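Dellow Grave Register Binder, 600-leaf

Archival binder for cemetery transcriptions, burial registers and roll-of-honor sheets. Item 1297. Holds 600 unpunched leaves on a 20 mm post. Acid-free board, cloth spine. Index tabs by surname or plot sold separately.

Also made in a 500-leaf size for parish and census extracts. Refill leaves ship in October. 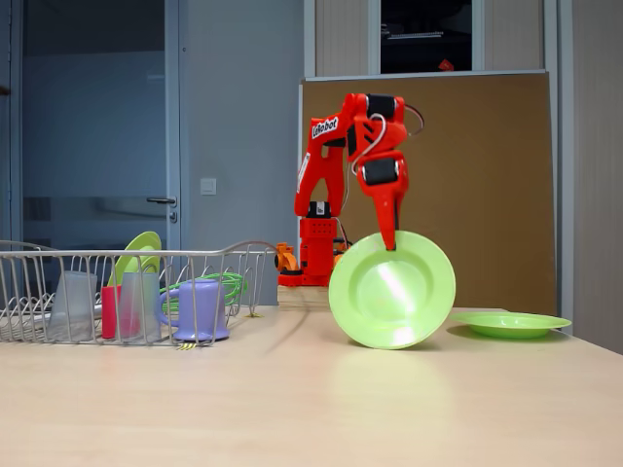
Posted by Nilero Archive Supply | Mar 20, 2025

Leaves from Meireles binders fit without trimming.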